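1/ Trevora says its "forever" shirt is good for 216 washes. I've read the small print. That's 216 washes at 30 degrees, never tumble dried. 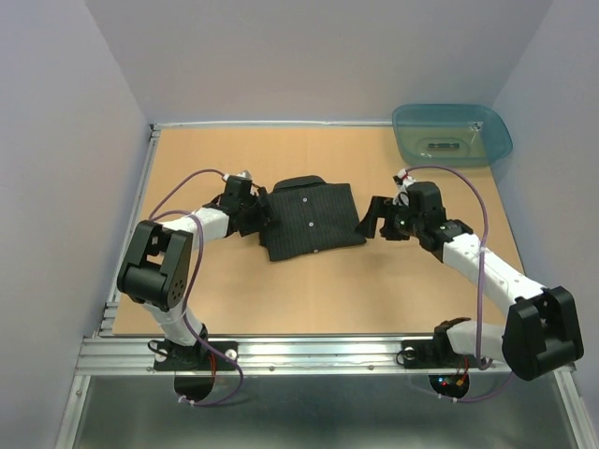 2/ The guarantee lasts 2 years — fine, but you need the original receipt AND the swing tag. Who keeps a swing tag?

3/ Suiting is no better. "Heritage cloth" can mean anything a shop wants it to mean. Ask what the fibre is and watch them go vague.

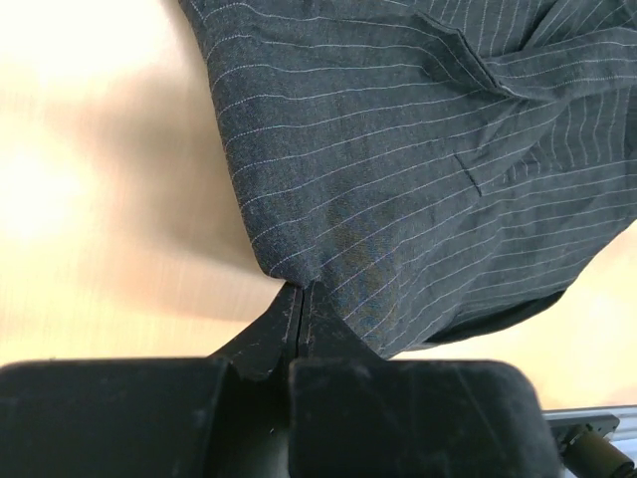

Jolán Kocsis replied that Trevora turned her claim down over a missing tag in February. Doesn't surprise me.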